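4. Leveling and first cleaning of the top

Do this section after the legs are bolted on and the table is standing where it will be used. The gloss white top (part 3366) ships with a clear protective film on the upper face. Leave the film on until step 5.

1. Stand the table on all its feet and press down on each corner in turn. Note which corner moves.

2. Turn the foot under that corner counterclockwise until it touches the floor. Use the flat wrench from hardware bag 329. Do not lift the table by the edge of the top while turning the foot.

3. Set a level along the long side, then along the short side. Adjust again if needed. On the 800 mm deep model, also check across the middle.

4. Tighten the lock nut on each foot. Hand tight plus a quarter turn is enough.

5. Peel the film from one corner, pulling it back low and flat over the surface. If it tears, start again from the nearest edge. Do not use a blade or a scraper.

6. Wipe the top with a soft damp cloth and a drop of dish soap, then with clean water, then dry it with a second cloth.

Note: The gloss finish reaches full hardness some time after the film comes off. Wait two days before you put clamps, a vise or anything with a hard base on it.
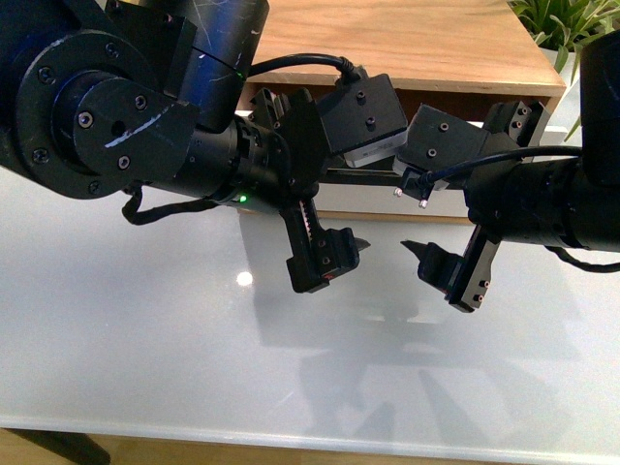
Can fine scratches be polished out of the gloss top?
Light ones can usually be reduced with Gomero plastic polish and a clean microfiber cloth. Work in small circles with very little pressure and wipe off the haze before it dries. A scratch you can feel with a fingernail is too deep for polish, and the top has to be replaced or turned end for end so the mark is at the back.

Caution: Do not use acetone, paint thinner, scouring powder or melamine sponges. They dull the finish, and the dull patch cannot be brought back.

Note: Bright overhead light will show streaks on a white gloss surface. Drying with a second cloth, as in step 6, removes most of them.

7. Check the lock nuts again after a week of use, and whenever the table has been moved.

Replacement feet are sold in sets under part 1297. The Fendel bench uses a different thread and its feet do not fit.

Section revised in June by Severyn Tymoshchuk. Continue with section 5, Cable tray.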